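Karnau Home Forum > Kitchens > Stone-look counters, would you do it again?

risine_kitchen58
Posted 04/02/2021
So we're finally redoing the kitchen and I'm stuck on counters. I love the beige mottled look, but real stone would run us 800 more than the laminate from Clerard. Our house is old (the deed says 1824!) and my sister thinks fake stone would look silly in it. Anybody living with the light stuff? Does it show every coffee ring?

pantrymoth
We've had a cream speckled one for 2 years and I love it. Crumbs vanish, which is good or bad depending on how you feel about crumbs – I feel fine about them. Coffee comes up with dish soap if you get to it the same day. Beige and cream mottling like this is close to what I'd go for again:
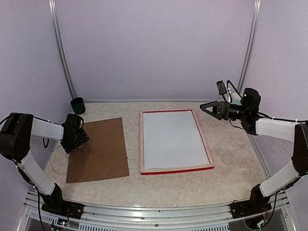 Reply from gratedcheese
Gonna disagree with pantrymoth. Hiding crumbs is exactly why I ripped mine out! I'd put my sleeve in jelly every single morning. I went with plain dark wood from Karam and oil it every October, no regrets. Also, in a house that old I'd want wood anyway.

Reply from pantrymoth
Wood by a sink though? Mine went black around the faucet in our last place. Never again.

Reply from risine_kitchen58
Ha, okay, now I'm more confused than when I started. Maybe wood on the island and the beige by the sink? I'm going to order samples of both and spill some coffee on them.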